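Rules first, robot second: a talk with Asmaa Ragab

5/4/18

Got 20 minutes with Asmaa Ragab between meetings. She writes the house rules for robot cells at Saliba, the handling firm out in Plivcombe. The current set runs to 135 rules. Too many, she says. "I'd keep half. Ask me which half and I'll change my mind by lunch."

Her big one is the clear table. Before any arm gets power, everything that isn't part of the job comes off. Tools, tape, coffee. "People think the standard is about the fence. Most of my incident notes are about a screwdriver left out."

Second: cables. Slack enough for the wrist to turn, not enough to snag. She wants it checked at full reach, by hand, at the start of each shift. Signed for, too.
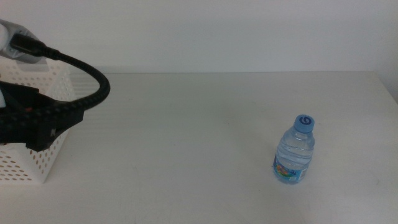
Mohcine Badawi disagrees on the signing. He told me later that a signature every shift turns into a habit inside a week, and he would sooner have one proper check on Mondays, with a second person looking. Ragab has heard it before. "He's right about the habit. I still want the name on the sheet."

On to speed. Slow for the first runs of any new task, no exceptions, even for a bottle and a can. Somebody stands at the stop button the whole time. Not near it. At it.

Who decides when slow is over? "Two people. Never the one who wrote the program." That rule came from Sterkerier, where she worked before, and she says it's the only one she ever copied word for word.

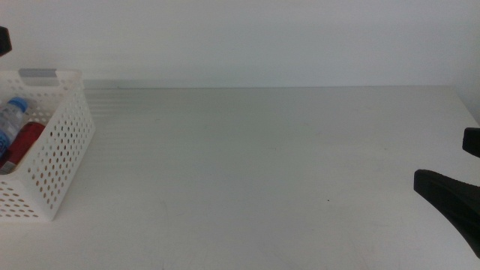
Then the part she gets loud about, reaching in. Something tips over, a hand goes out to fix it. Everyone does it, she did it herself in her first year. The rule says stop the arm, wait for the light, then reach. "It costs you seconds. People act like I'm asking for there weekend."

What about light loads, soft plastic, nothing that could hurt anyone? She shakes her head. The load isn't the hazard, the arm is, and it moves the same way whatever it's holding. She won't write a soft version of a rule for easy jobs becuase the easy jobs are where people learn.

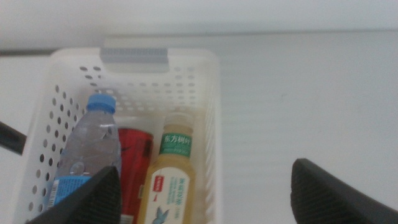 2 min read

Last thing, paperwork. Every change to a grip or a drop point gets a line in the log: what changed, who did it, why. She reads them all. Most say "adjusted." She sends those back.

Any rule she'd drop tomorrow? Long pause. "The one on glove color. I don't know who wrote it." Checked afterward. Rule 2, and her initials are on it.

She's rewriting the whole set in May, shorter, one page per cell if she can get it. Drafts go to the night shift first. "They're the ones who find the holes."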